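Two kettles, one kitchen: an afternoon with Silvia Charvát

I'd been warned that Silvia Charvát talks quickly, and she does. By the time I'd got my coat off and found somewhere to put my bag she was already halfway through explaining why she'd thrown away most of May.

"Thrown away is strong," she said. "Put in a folder I never open."

Silvia runs data gathering at Elevero, a small outfit above a carpet showroom, and her job (I'm going to get this slightly wrong and she'll write to me) is to produce the examples that a robot learns from. Someone drives the arm by hand, does a chore, and the whole thing is recorded: what the cameras saw, where the joints were, when the gripper opened and shut. Do that enough times and you have something to train on. They call each go an episode. When I visited there were 1749 of them in the set they were happy with, all done on toy kitchens.

And the folder she never opens? "Those were all too good," she said. "We had one person driving, Decha, and he's brilliant, he's like a pianist. Every pan went up and over in the same lovely curve. So the model learnt the lovely curve, and if the pan was a hand's width off, it did the lovely curve to thin air."

Decha Thongsuk was sitting right there while she said this, eating crisps. He didn't seem bothered. "I've been told to be worse," he told me. "It's harder than you'd think! You start being bad in the same way every time."

The fix was more people and more mess. There are now six drivers taking turns, and before each episode somebody shuffles things about. Pan on the left burner, pan on the right, pan in the sink. A bit of toy fruit where it's no use to anyone. They have a little program called Tamuno that picks the starting layout, because people left to themselves always put the pan down neatly with the handle facing them. I tried it, and yes, I did exactly that.
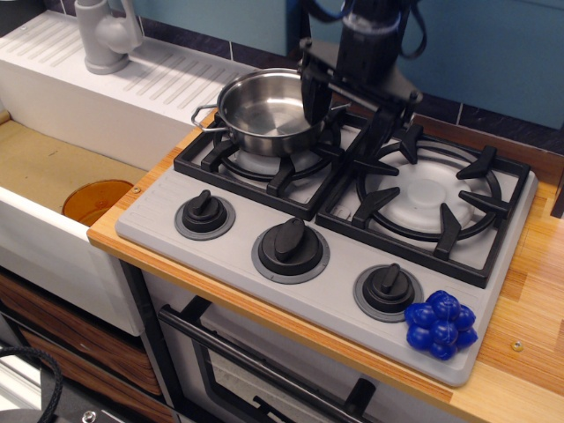 I asked what the hardest chore was, expecting something fiddly like pouring, and got a groan from both of them at once.

"Lifting a pan by its side," said Silvia. "You've got one finger inside and one finger outside, and the rim's in the way, and it's shiny, so the camera sees a reflection of the gripper and thinks, oh, hello, another gripper." Decha said the thing he watches for is the pan tipping as it leaves the hob. If it tips, he doesn't stop. He puts it down, has another go and keeps recording, which surprised me. I'd assumed you would bin that one.

"No, no, keep it!" Silvia was nearly out of her chair. "That's gold. Someone making a mistake and getting out of it, where else is the robot going to learn that? What I don't want is someone making a mistake and then sitting there wondering about lunch. We had so much of that."

The wondering about lunch gets trimmed by Kulap Khunthong, who watches every episode back and writes the sentence that goes with it. "Put the saucepan on the back burner" sounds simple until you have a cooker where all the burners are at the back. Kulap told me she'd gone round and round on left and right as well. Left for the robot, or left for you standing at the sink? They settled on you at the sink, and she went back through the lot to make it match. It took her two weeks and she was still cross about it.

I did get a turn at driving. You hold a controller, and the arm follows your hand a beat behind, which makes you move like someone carrying soup. My first try shoved the pan clean off the hob. My second got it an inch into the air. Kulap labelled it "lift the pan a bit", very kindly, and I'm told it may stay in.

Before I left I asked Silvia how many episodes would be enough. She said people always want a number, so she gives them 1902, which is how many fit on the shared drive before it starts complaining. After that she has to ask for a bigger drive.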